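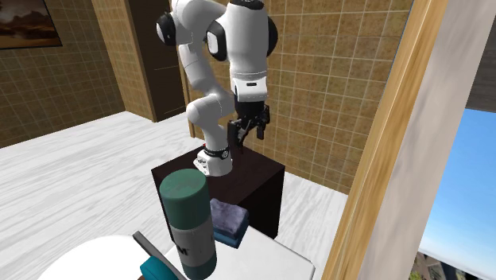

Simulated bathroom with the arm on its cabinet, spray can and folded towels in front.

Darkcombe Teleop Kit

I built Darkcombe after getting fed up with teaching a simulated arm through a keyboard (try it for an afternoon and you'll see!). You get a hand controller, a USB receiver and our room scenes, so you can move the gripper with your own wrist and record as you go.

Towels are my favorite thing to practice on – soft stuff shows up every bad habit you have.

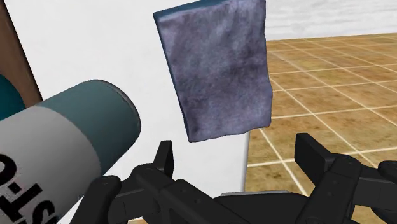

My advice is to go in slowly, keep your wrist relaxed and hit the side button the moment you want to scrap a take. Bad takes go in a separate folder, so you can still get one back if you change your mind. Debashish Mollah wrote the replay viewer and I use it constantly, mostly to see where I hesitated.

The bathroom pack comes with 101 starting layouts, and each recording saves both the arm view and the gripper view.

In the box: controller, receiver, charging cable, wrist strap
Storage: up to 2,000 takes per project
Left-handed version: ships in September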